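Two arms, one kitchen table: gallery from the Kindon study
Zustik group, Marnilberg

This page collects material from our work on learning table tasks from human teaching. The question we asked is a simple one: if a robot with two arms learns from many short demonstrations, does it help to let the objects change places between them, or is it better to keep the table always the same?

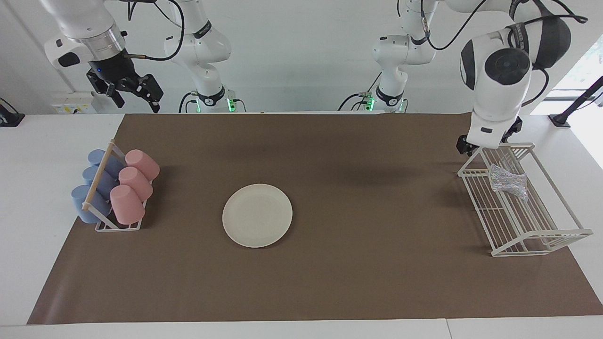
We call the method Kindon. A person guides both arms through a task, and the recordings are later used to train one single policy for the two arms together. For the main result we recorded 3,000 demonstrations. In the first part of them the objects stayed where they were. In the rest, we moved them a little before each new start.

The cup rack carries blue cups in one row and pink cups in the other. They lie tilted, with the bottoms up, so a gripper that comes straight from above meets a round surface and not a rim. Our early policies had much trouble with this.

The plate lies alone near the middle of the brown mat, between the two racks. It is flat with only a shallow rim, and for a gripper with two fingers this is harder than a cup.

The dish rack is made of thin white rods. A crumpled, silvery piece like foil sits between them, near the back end, with the left gripper just above. Thin and shiny things are a difficult case for depth sensing, and we wanted to have at least one in the study.

About the result: we tested each policy in 300 trials. The policy trained with a fixed table finished 145 of them. The policy trained with moved objects did clearly better, mostly on the plate – on the cups the difference was small. We do not know yet if the same holds for other tables, and we plan to repeat the tests in August with new dishes.

The training code is built on our older package, Nassar. Questions about the recordings can be sent to Maya Hijazi, who also keeps the list of known errors in the data.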